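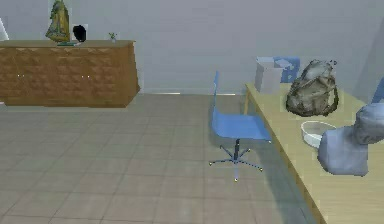

Zarance audiences, writes one subscriber to the Aitken Opera, have waited long enough for an opera in which the soprano is allowed to sit down. The company is pleased to oblige. On Jul 24, 2024 it gives the first performance of The Lamp Inspector, a comic opera in one act and 22 short scenes, at the Wesness Theater in Zarance.

The heroine, Zika, inspects street lamps in a town that has 100 of them. On the night of the opera 99 are lit. Zika spends the next hour and a quarter trying to find out who put out the last one, and in the course of her inquiries interviews a baker, two rival bell ringers, the mayor and a goose. The goose is a mezzo-soprano role. The mayor is sung by a bass and has one aria, in which he denies everything, including some things he has not been asked about.

The score calls for 11 players, among them an accordion and a contrabassoon, which represents the municipal sewer. The composer, who prefers to be known by the work, has also written a part for the audience. It consists of a single hummed note in scene 14 and has been tested on the box office staff, who managed it on the second attempt.

The opera was commissioned in February, after the company's planned revival of a much longer piece about a shipwreck ran into difficulties with the ship. Rehearsals have gone well — the goose in particular — and the set now fits through the loading door.

The Wesness Theater seats 576, all of them facing the stage following last season's refurbishment. The performance is sung in English with English surtitles, at the request of those who have heard opera sung in English before. There is no intermission. The bar opens an hour before curtain and again afterward, when members of the cast will be available for conversation and, in the mayor's case, further denials.

Tickets are on sale at the Wesness Theater box office. Children are welcome from age six. Press seats may be requested from the Aitken Opera press office, which asks critics not to reveal who put out the lamp.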